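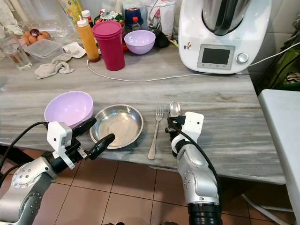

4.2 Two-Arm Tableware Tasks in Lived-In Kitchens

Print this article E-mail this article

Search within this section Enter keyword Go

The second group of tasks concerns tableware. The first group, reported in Section 4.1, used only single objects on a cleared surface, and the policy was free to choose either arm. For the tableware tasks both arms are assigned in advance. The left arm handles bowls and plates, and the right arm handles cutlery. Figure 3 shows the arms at the counter, with the spoon held upright in the right gripper while the left fingers are at the rims of the lilac bowl and the steel plate. The fork is on the counter between the plate and the spoon.

Surfaces were not cleared before a trial. The Ridemska protocol, on which our procedure is based, calls for a bare work area and a fixed background. We kept its scoring rules but dropped that requirement, as the purpose of this section is to measure how well the policy holds up among ordinary household items. Appliances, cables, cups and food containers stayed where they were, and the operator moved an item only when it blocked the reach of an arm.

Each task was run for 18 trials per method. A trial was scored as a success if every named object was released in its target area and no other object was pushed off the surface. Contact with other objects was allowed and was logged separately. Trials were stopped by the operator, Mirsad Stojanovska, when a gripper closed on the same empty spot more than three times. Dušan Ionescu scored the recordings without knowing which method had been used.

4.2.1 Change of Work Surface

The spoon task was repeated on a folding table to test whether the learned grasp depended on the counter. The table top is pale and plain, and the spoon is placed in front of a mug with its handle toward the robot. No new demonstrations were collected for this condition.
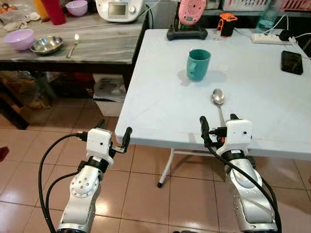
We had expected the lower contrast between metal and table top to be the main source of error. In practice most failures came from grasp height. The Pradum baseline tended to close its fingers slightly above the handle, and it repeated the same motion after a miss. Our method made the same first error in roughly 5 trials, but it lowered the gripper on the next attempt and usually recovered. The mug was touched in a few trials under both methods – mostly by the outer finger during approach – and these contacts were logged but did not affect the score.

A second effect was less clear. Success on the folding table fell more for the right arm than for the left, although the two arms share the same hardware and controller. Beathag Cairns repeated the calibration of the right wrist on a Friday between sessions, and the gap became smaller without closing. We therefore report results for each arm separately in Table 8 and do not average them.

Print E-mail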